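**Falard ward by-election - hall booking refused for hustings**

**breklow_resident**
June 28, 2022

The council has refused the use of Corrigan Hall for the hustings on the grounds that it is a "political meeting". The booking was made 17 days ahead and the deposit was paid. My reading of the rules is that a candidate is entitled to a suitable room in a publicly funded building during the campaign, paying only for heating, lighting and cleaning. Has anyone had this overturned?

**tellerno4**

Depends who made the booking. The entitlement belongs to the candidate. A residents' group organising a hustings is an ordinary hirer and the normal hire terms apply. Whose name is on the form?

**breklow_resident**

The residents' association. All the candidates had agreed to attend, so I assumed it carried over.

**tellerno4**

It doesn't. Each candidate could book in their own name, but then it is that candidate's meeting, and the cost may need to go on their return.

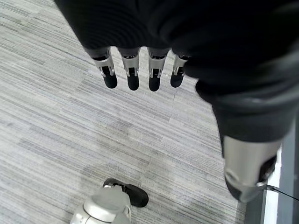
The second point is the hire terms themselves. Clause 73 of the Sendard lettings policy excludes "party political events". A hustings with every candidate invited is arguably outside that wording. I would write to the lettings officer on that basis and leave election law out of it.

**quorate**

Disagree with the last part. Clause 73 was amended in December and now reads "events of a political nature". That catches a hustings whoever is on the platform. Your better argument is consistency - the same hall was let for the bypass meeting, and two sitting councillors spoke at that.

**tellerno4**

The version on the council site still has the old wording. If the amendment was never published I would not treat it as settled.

**quorate**

It is in the minutes. Publication on the website is not what brings it into force.

**Róisín Cronin**

I was agent in this ward last time. We won by 454 votes and still had to hold our meeting in the school, as the hall was refused then too. The school takes 200 seated and the office there knows the procedure. Ask the returning officer's staff for the list of rooms, get a candidate to apply in writing, and keep a copy.

**breklow_resident**

Thanks. Letter on the wording of clause 73 goes in tomorrow, and I have asked the school for the same evening as a fallback. Will post the reply when I have it.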